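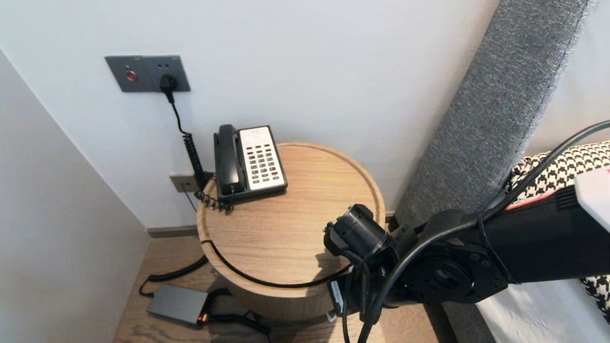
*The arm over the bedside table during the Zekstead trial.*

April 2, 2021

Gedimum wants hotels to rent its room-tidying robot by the month, and the firm has taken over a guest room in Zekstead to make its case. The pitch is simple: one machine goes from room to room, straightens the nightstand, deals with stray cords and leaves the bed to the staff. The price is $3,064 a month, with a minimum term of 6 months.

That is a lot of money for a nightstand. Gedimum says the robot can finish a bedside area in 41 minutes, a figure it offers as progress. A hotel housekeeper would have the whole room done by then, and the next one started.

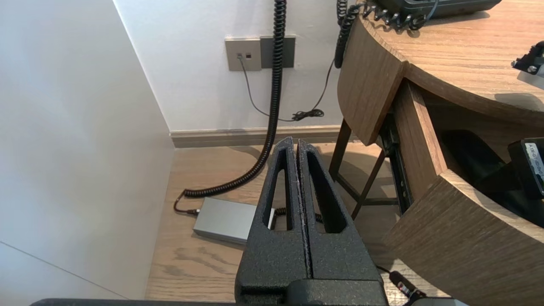
Cords are the hard part, and the company admits it. Phone cords coil, chargers slide behind furniture, and every room is a little different from the last. Gedimum's brochure promises "full cable care" but the small print limits that to cords on top of a table — anything on the floor is listed as a planned feature, due in June.

Ledesma, a small hotel group that looked at the service last year, passed on it. Brondton, which handles rentals for Gedimum, says almost 2 dozen other hotels have asked for a quote. It would not name any of them, or say whether one had signed.

The rental fee covers repairs and software updates. It does not cover the operator Gedimum recommends keeping on site, whose wages would fall to the hotel. 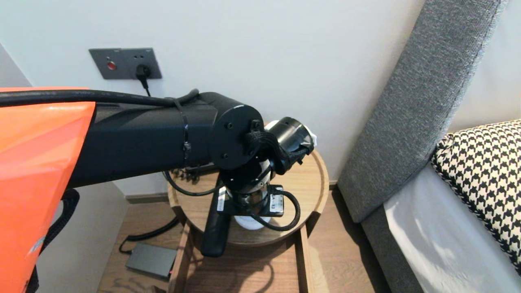

*Gripper at work on the bedside table in Zekstead.*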